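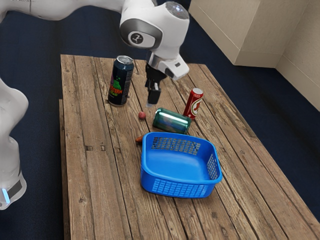 Three cans and a blue basket on the old table

I told my sister I'd be in Wistlow by noon, and I meant it, I really did! But then the bus quit on the hill outside Pruitt and the driver said 40 minutes, which in Pruitt means bring a book.

So I walked. I found a diner with 12 kinds of pie on the board (they had one, peach) and sat next to a woman who'd once won $200 at the Funstead fair for guessing the weight of a hog.

"How'd you do it?" I asked.

"I raised him," she said.

I laughed so hard I missed the bus. The next one came at 6. My sister had already eaten, so I gave her the pie I'd saved, and she ate that too, standing up, still mad at me.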